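Soveck Museum of Health — Learning Pages for Younger Readers

Joints: how your body bends

Stand up and try to walk across the room without bending your knees. It can be done, but it is slow and uncomfortable, and you will probably sway from side to side. Now try to touch your nose without bending your elbow. You will find that your hand cannot reach.

Bones are hard and stiff. They do not fold. In order to bend, the body needs places where one bone meets another, and these places are called joints. This page explains the main kinds of joint, what is inside them and how to look after them. Words printed in capitals are explained at the foot of the page.

Hinge joints

Look at a door. It swings open and shut, but it cannot move up and down or spin in a circle. Your elbow works in much the same way. It bends and it straightens. Your knee is also mainly a hinge, although it can twist a very small amount when it is bent.

There are smaller hinges in your fingers and toes. Each finger has two of them, with a different kind of joint at the knuckle where the finger meets the hand. Your thumb has only one.

Ball-and-socket joints

Hold your arm out and draw a large circle in the air. Your elbow did not do that. The movement came from your shoulder, where the rounded top of the upper arm bone sits in a shallow cup. A joint of this kind can move in almost any direction.

The hip is a ball-and-socket joint too. Its cup is much deeper than the one in the shoulder, so the hip cannot swing as freely, but it is very steady. It has to be, as it helps to carry your weight whenever you stand, walk or jump.

Pivot joints

Shake your head as if to say 'no'. Near the top of your neck, one bone is turning around a peg on the bone below it. There is another pivot close to your elbow, and you use it when you turn your hand over to look at the palm.

Joints that do not move

Some joints hardly move at all. The skull is made of several bones, and in adults most of them are joined along wavy lines, like the pieces of a jigsaw puzzle. In a baby there are gaps between these bones, so that the head has room to grow. You can see the wavy lines on the model skull in Room 21.

What is inside a joint?

If two bones rubbed directly against each other they would soon wear away. To prevent this, the ends are covered with CARTILAGE, a smooth and slightly springy material. You can feel a different type of cartilage in the top of your ear.

Most moving joints also contain a small amount of slippery fluid, a little like raw egg white. The bones are held together by strong bands called LIGAMENTS. When somebody sprains an ankle, a ligament has been stretched too far or torn.

Bones cannot move by themselves. Muscles pull on them, by way of tough cords called TENDONS. A muscle can pull but it cannot push, and for that reason muscles often work in pairs. One bends your elbow and another, on the back of the arm, straightens it again.

Something to try: the thumb test

This activity was written for the museum by Najwa Saab, a teacher. Ask an adult to help you with the tape, and do not wind it tightly.

Fold your thumb across your palm and tape it gently in place. Now try to do up a button, turn a page and pick up a pencil. Write down which task was the most difficult. Then take off the tape and repeat the tasks using only your thumb and first finger.

The joint at the base of the thumb is called a saddle joint. It allows the thumb to swing across the palm and meet the tip of each finger in turn. Holding something small between two tips in this way is called a pinch.
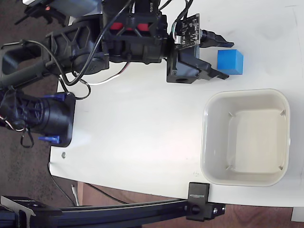
A gripper with two fingers, held open.

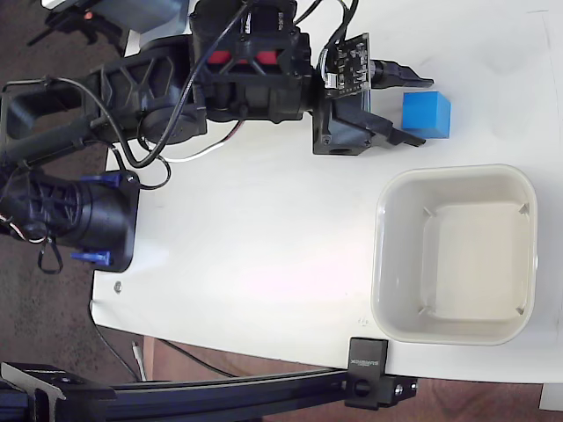
When you pinch a pencil, many of the muscles doing the work are not in your hand. Rest one hand on the opposite forearm and wiggle your fingers — you should feel movement beneath the skin. Long tendons run from these muscles, across the wrist and into the fingers.

Looking after your joints

Joints benefit from regular movement. Walking, swimming and dancing are all suitable, and so is playing outdoors. Warm up gently before sport, and wear knee and elbow pads when you skate. If a joint is painful or swollen, tell an adult.

Some people have joints that hurt or are stiff for a long time. This is called ARTHRITIS. It is more common in older people, but children can have it as well, and doctors have treatments that can help.

Words to know

ARTHRITIS: an illness that makes joints sore, stiff or swollen.
CARTILAGE: the smooth covering on the ends of bones.
LIGAMENT: a band that joins one bone to another.
TENDON: a cord that joins a muscle to a bone.

Text by Walid Sleiman. Checked by Archie Moncrieff, Learning Department. School groups may ask to handle the plaster knee (object 503) on Wednesday mornings in term time.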